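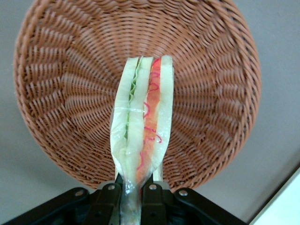
How do you keep a wrapped sandwich looking good from the kitchen to the customer's hand? Wrap it tightly, put the cut side where people can see it, and carry it in something that lets it lie still.

Our project began with lunch. The kiosk by the design building, Anard, sells sandwiches from a tray, and by two in the afternoon the tray is a sorry sight. Chun-yin Huang and I wanted to find out how much of that was the food and how much was the packing and display. We had one term, a small kitchen on loan in the mornings and a great deal of bread.

What we wrapped

We settled on a three-slice sandwich because the layers give you such a lovely set of stripes once it is cut. Ruffled lettuce goes between the first two slices, and the orange-red filling goes on the other side of the middle slice. A thin pink-red squiggle of sauce over the filling was Chun-yin's idea and I was against it at first (I thought it would smear). I have changed my mind completely! Through clear plastic it is the first thing your eye goes to.

The plastic has to be pulled snug. We tried paper bags, folded card wedges and loose film before this, and the loose film was the worst of the lot, as the slices slid apart whenever we turned a corner.

Why a basket

The tray at Anard is flat, shiny and white, and pale bread disappears on it. We borrowed three carriers: a plastic crate, a wooden box and a round woven wicker basket in a warm rust-brown. The basket won us over straight away. Green and orange look terrific against that colour, and the thick braided rim is pleasant to hold. The crate stacked better, and we have to be fair about that – a kiosk with little floor space might still prefer it.

Asking people

We printed 1,000 slips with two questions on them and left them at the kiosk through February. We got 439 back, far more than we had hoped for. Most people who wrote a comment mentioned being able to see the filling. Several wanted the ingredients on a label, and we had not designed one at all.

Harvey Thibodeau, our tutor, asked how the basket would be cleaned. It was a good question and we had no proper answer. A washable liner is the obvious next step, and we have a sample of cotton cloth from Laka to try. It needs to be a plain, dark colour so it doesn't fight with the weave.

We would also like to test a shallower basket next term, with the sandwiches standing on their crusts.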